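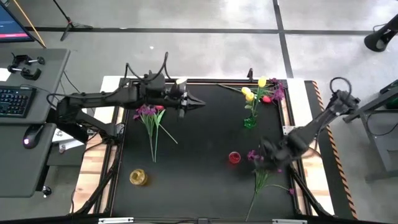 Stems

I took the job at Skulluvmont because it was a short bus ride from my flat and the advert said "patient person wanted". I thought it would be filing. My mum still thinks it's filing, and I've let her.

Kavitha Unnithan showed me in on my first morning, handed me a pair of handles and said, "Put the flowers in the vase. Then take them out, and do it again, but a bit differently." Differently how? "However you like," she said, already walking off with her tea.

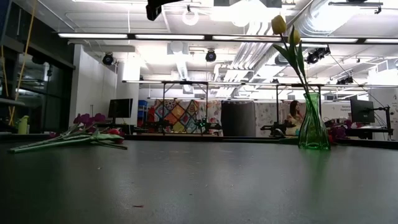
Aishwarya Varma

So I did it again. I did it 25 times before lunch, steering the arms about like somebody parking a caravan, and Kavitha binned 2 of them and kept the rest. I was thrilled! Then she showed me the target for the week, written on a sticky note: 160. I ate my sandwich very slowly.

What I hadn't expected was how much of me would end up in it. I always go for the left stem first. I always stop just before letting go, the way my gran did with the good plates, as if the thing might change its mind. By March the arms were doing it without me (when Kavitha let them try) and there it was, that same little stop. Gran's been gone six years. I had to go and stand in the corridor for a bit. 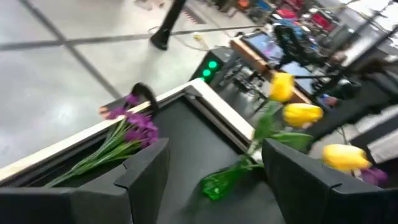
Bad habits were my department, Kavitha said, and good ones were luck. I'd got fussy about arranging, you see. The purple ones I could plonk in anywhere, but I couldn't leave yellow alone. Three yellow tulips in the green vase, one up high and the others stepping down beside it, and I'd still want another go at the lowest. "It's learning to dither," she said, looking over my shoulder at the wrist view. "It's learning to care," I said, and she gave me a look, but she saved the run.

That night I rearranged the daffodils on my own kitchen table four times. My hands kept waiting for the arms to catch up.
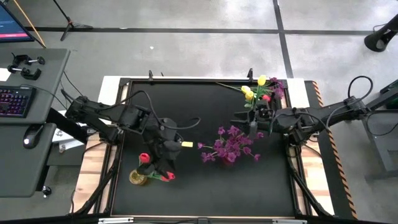 "Do you keep the ones where I drop something?" I asked her the next day.

"If you pick it up again properly, we keep it."

I thought about that all the way through number 364. Halfway in I let a stem slip, on purpose I think, and went back down for it, left hand first, and stopped just above the table for as long as Gran would have.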